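Workshop notebook, bench side
April 19, 2021

Big day for the slotted boards! Writing this down while it's all still in my head, and so Oranuch Tanasarn can read it before she starts on the next drawing.

First job was the table. I'd been putting it off since March, when we moved the glue-up work over to the other wall, and the top had turned into the place where everything landed. Everything went off it and onto the shelf unit, I went over it with the soft brush, then a barely damp cloth, then a dry one, always along the grain. I love this top. It's such a pale, quiet wood that any crumb of char or speck of grit shows up at once, and that's what I want under a finished face. Dark benches hide things and then you find the scratch later, on the good side, of course.

A note on light. The overhead lamps put a glare on the top and it washes the grain out in places, so for checking faces I've started tilting the work to the lamp and leaving the lamp alone. Much less fuss.

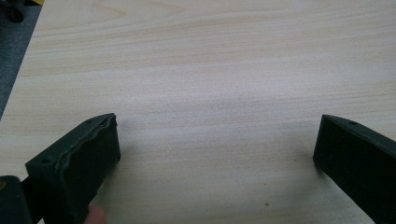 Tabletop, cleared. Fine grain running across, gray floor beyond the edge.

I also tried the Zirivon paste wax on an offcut of the same veneer before letting it anywhere near the table. Two thin coats, buffed in between. It brought up the peachy streaks a little and left the white bands alone, so it's a yes from me, but let's wait until we have a quiet week. It wants time to harden and I don't want anything standing on it meanwhile.

Now the boards. The bamboo is from Sukprasert again and I can't say enough good things about it. The last lot we had from elsewhere was blotchy and had soft spots near the glue lines, where the beam ran away from us and left fat, brown cuts. This lot cuts evenly. The sheets arrived flat, too, which saved me the whole business with the weights.

Settings, for the record: speed 36, air assist on full, masking paper on the top face only. I ran one test strip slower and the slot walls went nearly black and crumbly, so don't go down from there. Two passes at 36 beats one slow pass every time. Focus on the face, then leave it alone for the second pass (I tried dropping it between passes and could see no difference on the strip). Lens wiped before and after. The extraction filter is at 70 on the dial, still fine, but let's order the next one.

Peeling the masking is the best part of the whole process. The face comes up this warm honey color and the cut edge goes a shade redder and darker beside it, like a thin line drawn around the shape. Oranuch had wondered about staining the edges to get that contrast. No need at all! It comes free with the cut. I'd leave it unsanded on the rounded corners and only break the sharp arris with 300 grit, one light stroke, paper wrapped on a flat block. Any more and you go through the dark and get a patchy edge.

The drawing is number 2277 in the Jendar folder. There are older copies floating about with square corners, so please check the number before you send anything to the cutter. I've moved the square ones into a subfolder called OLD, which may or may not stop me from opening them by mistake. 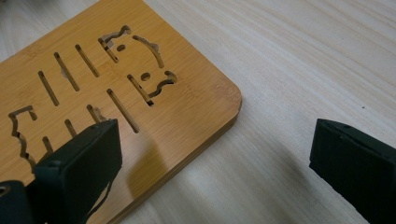

I'm so pleased with how the face has come out. On paper I worried that the separate curves wouldn't read as one animal, that you'd see an arc and an ear and a couple of holes with nothing to do with each other. In bamboo your eye joins them up right away. The round eyes do most of the work. Keep them small. I sketched a bigger pair during lunch and it looked startled.

The ear is the one part I'd still fiddle with. The jagged outline has some tight little inside corners, and on the test strip those were where the char built up. A toothpick wrapped in a bit of cloth gets into them, slowly. Maybe we could open the angles slightly in the next drawing? I'd hate to lose the scruffy look, though, so only a touch.

Slots: I like them stepped and on the slant. Straight rows looked like a drain cover (sorry, but they did). On the slant they seem to belong with the face. The grain runs lengthwise and the bridges between neighboring slots are narrow, so support the board from underneath when you brush the slots out, and don't lever the waste pieces with a screwdriver. Push them through from the face side with the end of a dowel. One on the test strip stuck, and when I forced it, it took a splinter of the bridge with it. Superglue, shame, moving on.

Oil is the next question. Neltstead's board oil is on the shelf, almost full, and I'd like to try it on the test strip first to see whether it pulls soot out of the slots onto the face. If it does, we wash the cuts with a toothbrush and alcohol beforehand and let them dry overnight. If it doesn't, we oil straight away and I'm a happy person.

To do:
Order extraction filter
Toothbrushes (stiff ones)
Oil trial on test strip, check next morning
Ask Oranuch about the ear corners
Put the dowel back in the drawer where it lives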